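Participants wanted: does the "focus" supplement do anything?

Posted in March. Open until we have enough people.

Every few months a new pill shows up that is supposed to help you concentrate. The current one is Kolico, sold in drugstores and through a lot of online ads. The ads say people feel sharper in two weeks. We have read what the maker put out and we don't think it shows that. The people in it knew what they were taking, and they were asked how they felt by the company selling it.

So we are running our own test at the Brito Street reading rooms, and we need 100 adults. Half get Kolico, half get a plain capsule that looks the same. You won't know which one you have and neither will the person who tests you.

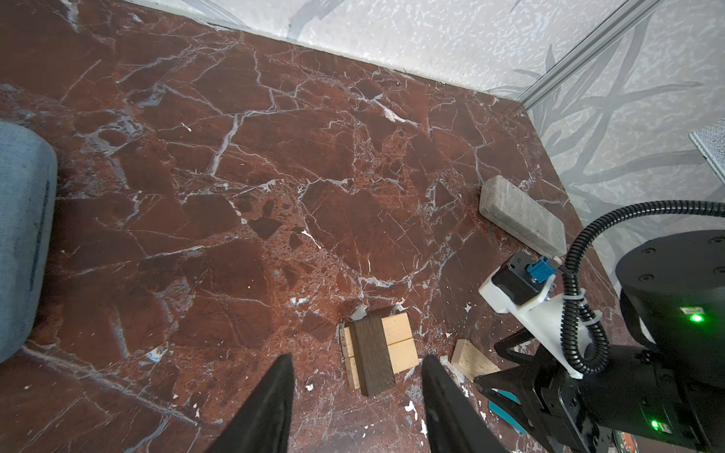

Wooden blocks on marble.

What you would do

Three visits, one hour each, two weeks apart. At each visit you do a proofreading task, a number recall task and a short questionnaire about sleep and coffee. Between visits you take one capsule a day with breakfast and tick it off on a card. Please don't start any other supplement during that time. If you already take one, tell us when you write.

What we pay

$506 for all three visits, paid after the last one. Leave early and you get paid for the visits you made. Previous studies around here have promised gift cards and then gone quiet, so the payment terms are on page one of the consent form. Read them before you sign.

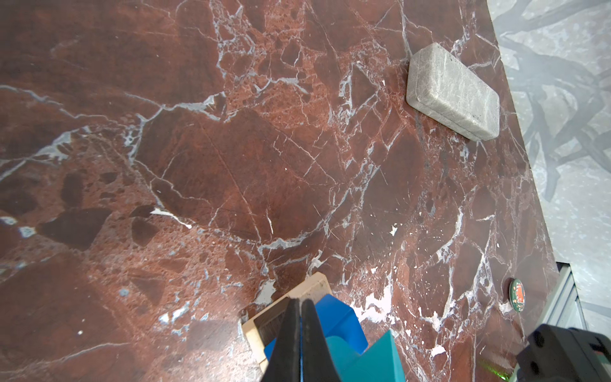
Gray block, red-brown marble.

Who can apply

Ages 21 to 60, able to read English comfortably, no heart condition, not pregnant, not on prescription medicine for attention or sleep. You don't have to be a skeptic. If you swear by these pills, we would like to have you, and the result will be printed whichever way it goes.

Who is paying for this

The Lurov Fund, which has no stake in any supplement company that we could find. We looked. Eltier offered us free capsules and wanted to see the results before anyone else. We said no and bought ours at the store.

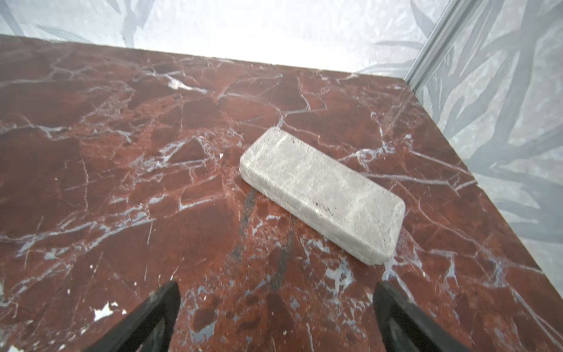
Dana wrote in after our first notice: I took this stuff for a month and got a lot done, but I also quit staying up until 2 a.m. How would your test tell those apart? It wouldn't, for one person. Across the two groups, better sleep should turn up about equally in both, and that is the reason for the plain capsules and the sleep questions. With a group this size we could still miss a small effect. If the effect is that small, we doubt it's worth the price on the bottle.

What you won't get

Medical advice, a diagnosis, or your own scores during the study. We send everyone the group results afterward, along with which capsule you had.

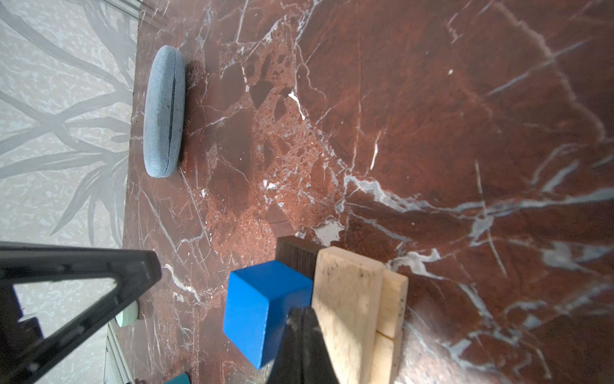
Two people who saw a draft of this notice, Marcus and Priya, asked whether we had made up our minds already. Fair question. We have doubts and we've put them in writing. The scoring rules are written down too, and they were locked before the first capsule was bought. Ask for a copy if you want one.

To apply, write to Tamsin Nguyen-Tran at the Brito Street front desk with your age, any medicines you take, and whether mornings or evenings suit you. Evening slots end at 8 p.m. No phone calls please.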